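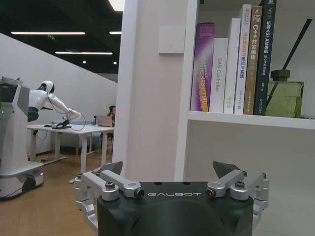
Guladwood Shelf & Desk Club | members' threads

ok so I promised the club a thread about The Corner, the white bookshelf next to the pillar, and I've put it off since April. Cup of tea, feet up, let's go. It's long, mute me if you need to!

The books first, as they caused the most arguments. My rule is short ones at the pillar end and tall ones at the diffuser end, more or less. I say more or less because DAS Controller is a bit of a shrimp and the purple one next to it throws the whole line off. I tried swapping them and hated it (purple looks so good on the outside, the way the colour fades down the spine).

Ming-te Tseng wanted them by subject, so the C++ one would sit with the other programming stuff and the SLAM navigation one with anything about robots. Which is fair! But there aren't enough books on that shelf to have subjects. You need a whole wall before subjects start to help, I reckon. Ask me again when we own 1,000.

We did do one sensible thing, which was spines out, everything upright, no lying flat on top. I'm a terrible one for the book laid flat on top. It's always "just for now" and then it's Christmas and there's a mug on it.

Also the diffuser. I know some of you think a reed diffuser beside books is asking for an oily cover. I hear you. It's the olive green one with the dark cap, I love it, and the navy book next door is a heavy thing that doesn't topple. If it ever leaks I'll buy Chun-hung Hsiao a new copy and you can all say you told me so.

Somebody asked how I dust them. Old paintbrush, the wide soft kind, top edges first and then down the spines. Pull the book out by its middle, please, never by the top of the spine. My nan used to smack our hands for that one and she was right. 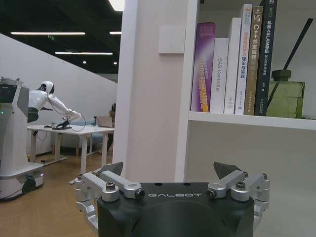 Paintbrush goes back in the drawer after, bristles up. I've got a second one for the shelf board because white shows absolutely everything, and a slightly damp cloth for the board once the loose stuff is off. Takes me 6 minutes if I don't start reading.

I always start reading. On Monday I picked up 理论与实践 for the wipe-down and was still standing there at lunch. "Theory and practice", says the cover, and there I was doing neither with a cloth over my shoulder.

Colour people, I know you're out there. Hsin-yi Au did try to convince me we could run purple, whites, gold, navy and call it a sunset. Then we looked and it already sort of was one?? Completely by accident. I'm taking the credit anyway.

Right, the rest of the unit. This is where I lose my nerve a bit. The cookie cushions are staying up top, one at each side, and I won't be taking questions. They're big and light and squashy, which makes them perfect for a high shelf, and the choc chips make me happy every single time I look up.

The wire dish rack between them is on my maybe list. It's a good rack! I have a plan to stand folders in it, the way you'd stand plates, and my cousin in Plondthorpe swears by hers. But it has to come down to desk height for that, and the desk is, well, a work in progress. Cables, a rubber duck, toys in a tray, the lot.

Cables are next on my list. I'm thinking soft ties, one per cable, with a paper tag so we stop unplugging the wrong one. The pens have a holder and the red basket is for whatever hasn't got a home yet. My one condition is that the basket gets emptied before it gets full. We'll see how that goes, lol.

And the bears. Pink one with the flower in the middle, brown one in the green outfit to the right of it. I want them together! Two bears apart looks like they've had a falling out.
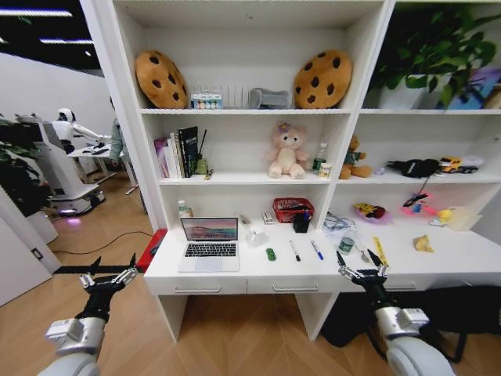

Szu-yu Kuo: Leave the bears where they are, please. If you put them side by side they'll hide each other and you'll lose the room for that little bottle and jar. I'd move the yellow truck instead, it could go down on the desk with the duck.

ok that's annoyingly good. Truck and duck! Same yellow family, I hadn't even thought of it. Bears stay put, I've been outvoted by one person.

The plant can stay up on the right too, it's lovely and leafy and it fills that compartment nicely. Whoever's watering it, keep going, and use the small jug. The big one dribbles down the white and I'm the one with the cloth.

Last bit, if you want a go at a shelf of your own: take everything off one board only. One! Pania did the entire unit in a single afternoon last winter and we were eating tea around piles of stuff on the floor until bedtime.

Cables on the weekend, if anyone's got spare soft ties in white or grey let me know and I'll come and grab them.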